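Hulero(フレロ)のシーカヤック半日ツアーに行ってきたので、覚えているうちに書いておきます。予約を迷っている人向け。長くなるので分けます。

1/
場所はJovbergの港から北へ車で少し走った入り江。カーナビに施設名を入れると手前のキャンプ場に連れて行かれます。住所で入れたほうがいいです。駐車場は未舗装で、奥の列は水たまりが深かった。

2/
コースは午前と午後の2本。午前は9時集合、午後は昼すぎ集合。風は午後から出ることが多いと聞いたので午前にしました。当日も帰りぎわに白波が立ち始めていました。初めての人は午前をすすめます。

3/
受付で同意書を書いて、着替えて、陸で説明を受けます。パドルの持ち方、止まり方、ひっくり返ったときの抜け方。説明はそこそこ長い。途中でトイレに行きにくいので先に済ませておくこと。

4/
ガイドはCillian Ó Súilleabháinさん。声が大きくて、風の中でも指示が聞き取れました。英語ですがゆっくり話してくれます。名前の読み方は「キリアン・オスーラウォーン」に近い感じで教わりましたが、正しく言えている自信はないです。

5/
装備は一式込み。ドライスーツ、ライフジャケット、ヘルメット、ブーツ。首まわりのゴムがきついです。髪が長い人は結んでから着たほうが楽。手袋は貸してもらえますが薄手なので、寒がりの人は自分のを持っていくといいと思います。

6/
艇は2人乗りが基本で、1人艇は空きがあれば。私は2人乗りの後ろに座りました。後ろが舵のペダルを踏みます。足の長さに合わせて岸で調整してもらえるので、遠慮せず言ったほうがいい。合わないまま出ると途中で足がつります。

7/
出てすぐは岸沿いに進みます。入り江の出口までが300メートル。ここで全員の漕ぎ方を見て、その日のルートを決めるとのこと。この日はNic Giollaという小島の内側を回ることになりました。外側はうねりが残っていて中止。

8/
小島の内側の水路は片道900メートル。数字だけ見ると短いけれど、向かい風だと腕にきます。前の人と漕ぐタイミングが合わないとパドルが当たる。前の人のリズムに後ろが合わせる、これだけ守れば何とかなります。

9/
岩場にアザラシがいました。近づきすぎないように、離れたところで全員漕ぐのをやめて、流されながら見る形。写真を撮りたい人は防水ケースが必須です。携帯を素手で出すのは止められました。

10/
島の裏の砂利浜で休憩。温かい紅茶とオーツのビスケットが出ます。甘いものが苦手なら、小さいおにぎりでも何でも持ち込みできます。防水バッグはガイド艇に積んでもらえました。

11/
持ち物で足りなかったのは温かい飲み物。休憩の紅茶は一杯なので、戻ってからもう少し飲みたくなります。更衣室の横に湯沸かしがあって自由に使えますが、カップは各自持参です。

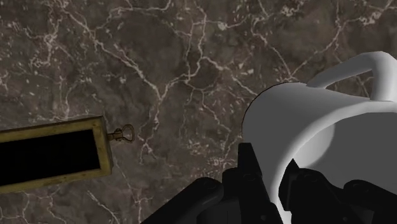
マグは大きめで無地、縁が厚いもの。

12/
シャワーはお湯が出ます。ただ数が少ないので順番待ち。タオルは有料で貸し出しあり。濡れた水着を入れる袋は置いていないので持参してください。

13/
Hulero以外だと、隣の湾でJesnessという会社もカヤックを出しています。そちらは1日コースが中心で、経験者向けとのこと。半日で試したいならHulero、島の外側まで行きたいならJesness、という分け方でいいと思います。私はJesnessには参加していないので、内容の比較はできません。

14/
予約はウェブから。前日の夕方に、決行か中止かのメールが来ます。迷惑メールに入っていたので要確認。中止の場合は日程変更か返金を選べます。

15/
翌日は肩より腹筋の横が痛くなりました。ひねって漕げていれば正しい筋肉痛だそうです。次は7月に、外側のルートを狙ってもう一度申し込むつもりです。服装やアクセスの質問があれば返信でどうぞ。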